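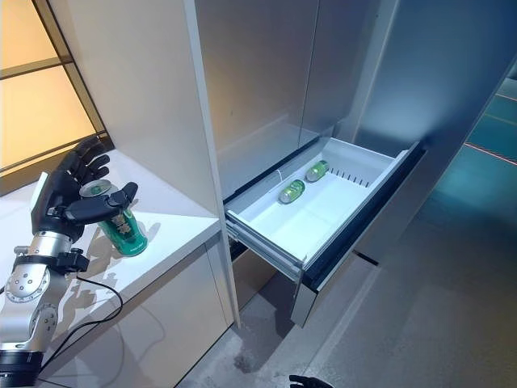 *Zsolt Szűcs, contributing editor, automation and standards*

The **Brikstead handling rules** are a set of good-practice rules for two-armed robots that move household goods in kitchens and test kitchens. They were drafted at Salerstead and are used mainly by operators of the Vanora program. The rules are voluntary and have no legal force.

## Scope

The rules apply to items under 800 grams, including beverage cans, jars and small boxes. Glass, knives and open containers of liquid are covered by a separate text, the Bárány supplement.

## Grasping

A can standing on a counter is to be held with the thumb across one side and the fingers on the other, as with the green can shown. The hand must be fully closed before the arm lifts. Grip force on a thin-walled can is limited to 26 newtons. A dented can is set aside and logged.

## Drawers

A drawer is opened before an item is carried to it, and stays open until the hand is clear. Cans may be stored on their sides, as the two in the open drawer are. Items are lowered to the tray and released there. Dropping from any height counts as a fault.

The second hand is kept low and away from the drawer unless the task needs both. Arm speed near an open drawer may not exceed 253 millimeters per second.

## Cables and floor

External cables must have enough slack for the full reach of the arm and may not pass over a drawer runner. The floor in front of the work area is checked at the start of each shift.

## Review

Grippers are inspected after every 400 grasps. Operators have asked for a longer interval for multi-fingered hands, and a revised table is due in June.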